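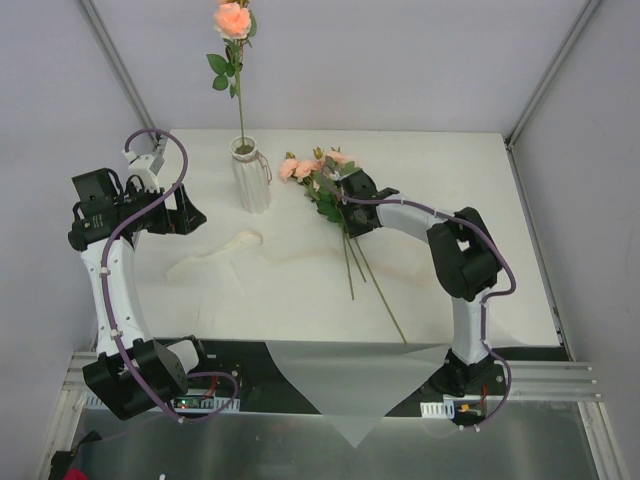

Participants wanted: artificial flower arranging, Ellov studio

We keep being told that silk and plastic flowers "arrange themselves." We doubt it. We'd like people who have never worked in a flower shop to put long-stemmed artificial roses into a tall, narrow vase, one stem at a time, and tell us what they think of the result.

You'll get a white ribbed vase with twine at the neck, a bunch of peach roses and 30 minutes. Leaves catch on each other and stems come in different lengths. If you think the whole thing looks cheap, say so - we have enough polite answers.

Sessions run through August and last 60 minutes, including a short talk afterward. Pay is a flat fee, given to you on the day. We make no promise that you'll learn floristry, and there is no certificate.

You must be 18 or over. Professional florists, please don't apply.

Write to Renata Urrutia at Ellov, quoting reference 2468, and tell us the last thing you put in a vase.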